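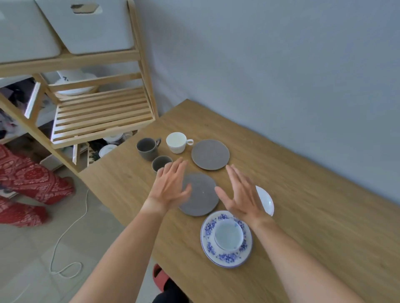

Shivam Negi reckoned we should have sorted by size first and forgotten about colour, small stuff always ends up trapped at the back. Fair point, and we changed the method after that.

Project: clearing a shared table — what order do people pack crockery away in?

Background. Share house kitchen, not much shelf space. Mugs, cups, plates and bowls all end up on the one table by the wall. We wanted to know if the order you clear it in makes any diffrence to the time.

Method. Eight pieces out each round: the dark grey mug, white teacup, small grey cup with no handle, two grey plates, the blue flower plate with the little bowl sitting in it, and a white dish. Both hands allowed. Hands start open over the table, palms down, then go on "start". 14 rounds, split evenly — plates first, or cups first.

Results. Plates first was quicker in most rounds. Best time 35 seconds. Cups first was slower becuase people kept reaching over things. Two rounds thrown out, timer not started properly.

Problems
- the bowl. Does it count as one piece with the plate or on its own? We said on its own, but some people lifted both together
- only one table height
- Shivam's size order only got two rounds, not enough to say much

Next time: more size-order rounds, and agree on the bowl before starting. Timing sheet is in the appendix, sorry about the handwriting.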